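Handout 5: Notes from the Open Day at Andari

Welcome back, everyone! These notes go with our visit to the Andari workshop in Nivthorpe on June 26, 2023. If you missed it, read them before the lab, and please borrow someone's sketches too.

What I loved most was how ordinary the task was. A small plastic cup lies on its side on a table full of household stuff, and the arm has to pick it up. Easy for you and me! For a gripper it means judging which way the cup points, how wide to open, and how to come in low without bumping whatever stands next to it.
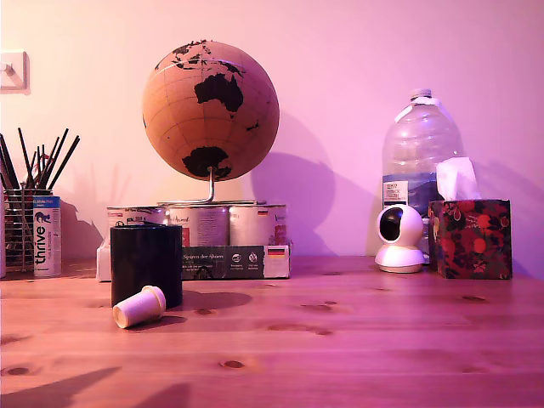 The small pale cup lies on its side in both views.

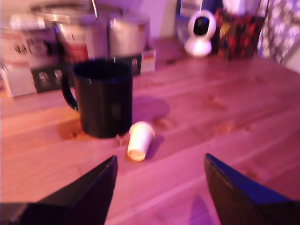
Nkechi Olaniyan, our host, spent nearly 14 minutes on colored light alone, and I could have listened to her for an hour. A strong tint changes the color values a camera records, so a program that leans on color can lose an object it found easily under white light. Her advice was to train under many kinds of light (we'll come back to this with the Prulleck exercises).

For next time:
Read section 11 of the Tjoa reader, on grasp planning.
Sketch 2 ways a two-finger gripper could approach a cup lying down. Mark where each finger touches.
Write down one question you'd still like to ask Nkechi. I'm sending them all to her!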